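ホーム > 使い方ガイド > 会報の作成と配信 > はじめてのメール会報

1月　文:オライア・ニエト

はじめてのメール会報を作って送るまで

サークルや町の小さな団体で「そろそろ紙のお知らせをメールに切り替えたい!」と思っている方、ようこそ。わたしはフィロンホルムの合唱サークルで会報を担当していて、毎月の発行が楽しみで仕方ありません。今回は会報配信サービスのRuleckを使って、最初の一通を出すところまでを通してやってみます。ほかのサービスでも考え方はほぼ同じなので、画面の名前だけ読み替えてくださいね。

用意するもの

・送り先の一覧(表計算ソフトのファイルで十分です)
・お知らせの原稿
・団体の名前が入った返信用アドレス
・ロゴや写真(なくても大丈夫)

手順1　名簿を整える

まずは名簿です。一行に一人、列は「メールアドレス」「名前」「グループ」の三つだけにします。電話番号や住所まで入れたくなりますが、会報を送るのには使わないので、最初から外しておきましょう。

全角の@や、アドレスの後ろにくっついた空白がよくあるつまずきどころです。列全体を選んで「@」を半角に一括置換し、続けて空白も一括で消してしまえば、これだけで取り込みのエラーがぐっと減ります。はじめてやったとき、あまりにすっきり片づいて思わず声が出ました!

それから、会報を受け取ることに同意してもらった人だけを残してください。昔の行事の申込書から写したアドレスは、いったん別のシートへ。

手順2　取り込む

管理画面の「連絡先」から「ファイルで追加」を選びます。文字コードを聞かれたらUTF-8を指定します。名前が文字化けしたときは、表計算ソフトに戻って「CSV UTF-8」の形式で保存し直せば直ります。

無料プランで登録できる連絡先は3,000件まで。隣のレケナ地区の連合会は全支部を合わせて2,162件だそうで、それでも無料の範囲に収まっています。担当のベルウィン・ラウハーさんに教わった「グループ列に支部名を入れておく」という方法がとても便利で、支部ごとの送り分けがあっという間にできます。

手順3　原稿を流し込む

テンプレートはいちばん飾りの少ないものを選びましょう。スマートフォンで読む人が多いので、段組みは一列がおすすめです。

件名には日時や用件を具体的に入れます。「1月のお知らせ」より「月曜の練習は午後7時開始に変わります」のほうが、ずっと開いてもらいやすいんです。長いと途中で切れるので、大事な言葉は前のほうへ。

本文の並びは、わたしの場合こうです。

・いちばん伝えたいことを二、三行で
・行事の予定
・募集やお願い
・連絡先と配信停止の案内

写真を入れるときは横幅を縮めてから載せます。スマートフォンで撮ったままだと重くて、電波の弱い場所ではなかなか表示されません。PDFの資料がある場合も、添付ではなく「ファイル置き場」に上げてリンクを貼るのがお気に入りのやり方です。あとから差し替えがきくので、誤字を見つけても慌てずにすみますよ。

手順4　試し送り

ここは飛ばさないでください!「テスト送信」で、まず自分に一通。パソコンとスマートフォンの両方で開いて、リンクを全部押してみます。次に、もう一人に見てもらいます。うちではヌルハン・サラチさんがいつも引き受けてくれて、先月も曜日の間違いを見つけてくれました(ありがとう!)。

確認するところはこのあたりです。

・差出人の名前が団体名になっているか
・日付と曜日が合っているか
・写真が表示されない設定でも意味が通じるか
・配信停止のリンクが動くか

手順5　少人数から本番へ

いきなり全員に送らず、最初は50人のグループに送ってみるのがいいと思います。一晩おいて、「届かなかった」「字が小さい」といった声を拾ってから残りの人へ。予約配信もできるので、原稿は夜に仕上げて、配信は翌朝10時にしておくと気持ちに余裕が生まれます。

届かないアドレスが出たら

配信後の「レポート」に、戻ってきたアドレスの一覧が出ます。「恒久的なエラー」と書かれたものは打ち間違いか、もう使われていないアドレスなので、本人に別の方法で確かめて直します。「一時的なエラー」のほうは受信箱がいっぱいのことが多く、次の号まで様子を見てかまいません。

迷惑メールに入ってしまうという相談もよく受けます。受け取る側で差出人アドレスを連絡先に登録してもらうのが手軽です。入会のときに渡す案内に一行書いておくと、あとで一人ずつ説明しなくてすみます。

慣れてきたら

開封率の数字を眺めるのも楽しいのですが、わたしは返信の数のほうが好きです。末尾に「次号で取り上げてほしいことはありますか」と一文入れたら、フラーンヴィルへ引っ越したワカス・マグシさんから長い近況が届いて、次の号がとてもにぎやかになりました。紙の時代にはなかった楽しさです!

バックナンバーは「公開ページ」の設定をオンにすると、配信した号が自動で並びます。会員の個人的な話題が入った号は一覧から外せるので、公開する前に一度、古い号から順に見直しておいてください。

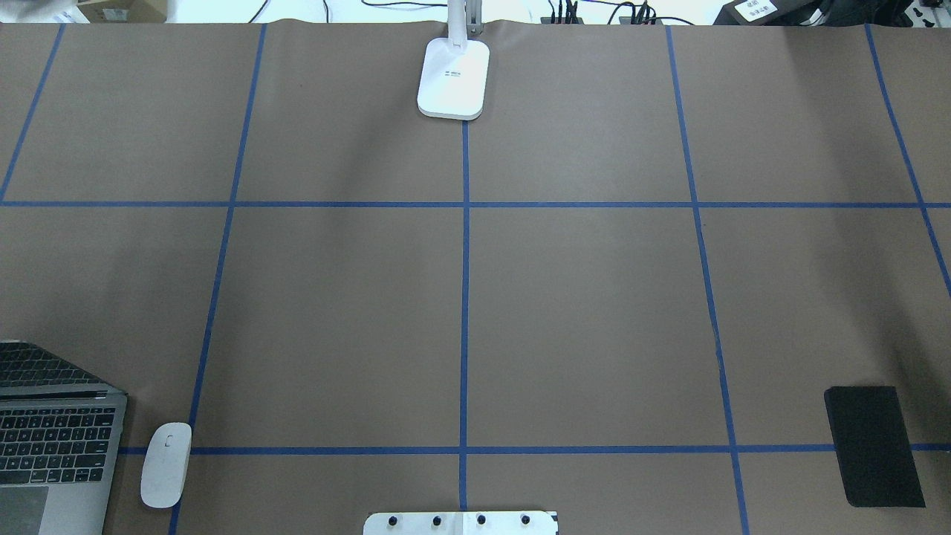

見直しが済んだら、公開ページのアドレスを会報の末尾に入れておきましょう。新しく入った人にも、そこから前の号を読んでもらえます。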